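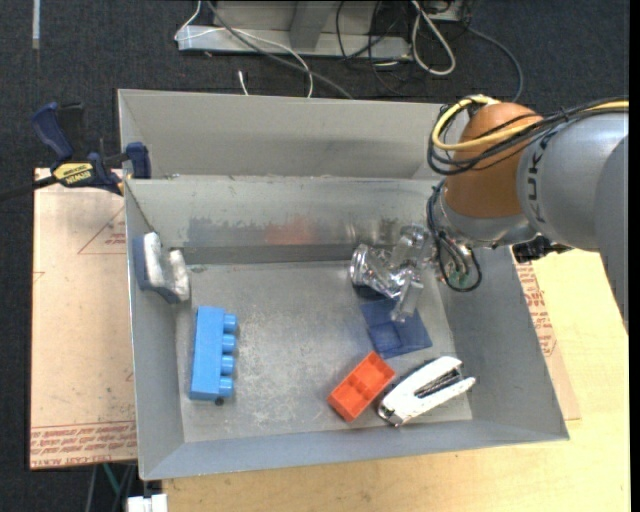 # Review: Zoneo media monitoring and press distribution service

**Reviewed for the communications office by Iida Riihimäki, 2nd February**

The office took out a subscription to Zoneo in July, following the end of our contract with Soltier. The service combines three functions that we had previously bought separately: a database of journalists, a tool for sending press releases, and daily monitoring of press and broadcast coverage. This review is intended for colleagues in partner institutions who are considering a similar purchase. It covers the standard package for up to ten users, and does not deal with the social media module, which we did not buy.

## Setting up

Setting up took longer than the supplier had suggested. Our existing contact list held nearly 2000 entries, many of them out of date, and the import tool rejected any entry without a job title. The supplier's support desk was courteous and answered within the working day, but the corrections had to be made by hand. Institutions with an older list are advised to clean it before the first import.

User accounts are simple to create. There are 2 levels of access, editor and administrator, and we would have welcomed a third for staff who only need to read the daily summary. At present such staff must be given an editor account or receive the summary by forwarded email.

## The journalist database

The database is the strongest part of the service. Entries for regional newspapers and trade titles were accurate in most cases we checked, and each entry shows when it was last confirmed. Freelance journalists are covered less well. Several of those with whom we work regularly were missing, and others were listed under titles they had left.

Notes can be added to any entry and are shared across the team. Mirta Orellana, our press officer for research, has used this to record preferred deadlines and subjects, and reports that it has reduced the number of releases sent to the wrong desk.

## Writing and sending releases

The editor is plain and works reliably. Text pasted from a word processor keeps its headings and links, although tables are lost. Images are attached as downloads by default, which journalists tend to prefer, and captions and credits travel with the file. An embargo can be set to the minute - it appears in the subject line and at the top of the release, but the system does not hold back the text itself. Users should be clear that the embargo remains a matter of trust.

We sent 84 releases in the period under review. All of them left the system at the time requested. The reports that follow each release show how many messages were opened, and we would urge some caution in reading them. Many newsrooms block the means by which an opening is recorded, and a low figure should not be taken as evidence that a release was ignored.

## Monitoring

Coverage of the printed press is good, and the morning summary arrives before the office opens. Broadcast monitoring is weaker. Short mentions in local radio bulletins were often missed, and the automatic transcripts struggle with names. Ours was given in several spellings, and it was necessary to add each of them as a search term.

The tone rating attached to each article (positive, neutral or negative) was not found to be useful. A report of a planning objection was marked positive on the strength of a quotation from the applicant. We have switched the rating off and continue to assess important coverage ourselves.

## Comparison with other services

Before signing, we held trial accounts with Josutow and Tikkanen. Josutow offers better broadcast coverage and a clearer search screen, but its database is sold separately and the combined price was beyond our budget. Tikkanen is the easier of the two to learn and would suit a small office that sends releases only occasionally. It has no shared notes.

## Terms and recommendation

The contract runs for a year and renews automatically unless notice is given in writing. The notice period appears in the annex and not in the main agreement, and should be entered in the office diary on signature. Contacts can be exported at any time, but monitoring archives cannot.

Zoneo is recommended for offices whose work is chiefly with the printed and trade press. Those that depend on radio and television should ask for a trial on their own search terms before committing. We intend to renew for a further year, and have asked the supplier for a read-only account and a fuller list of freelance contacts.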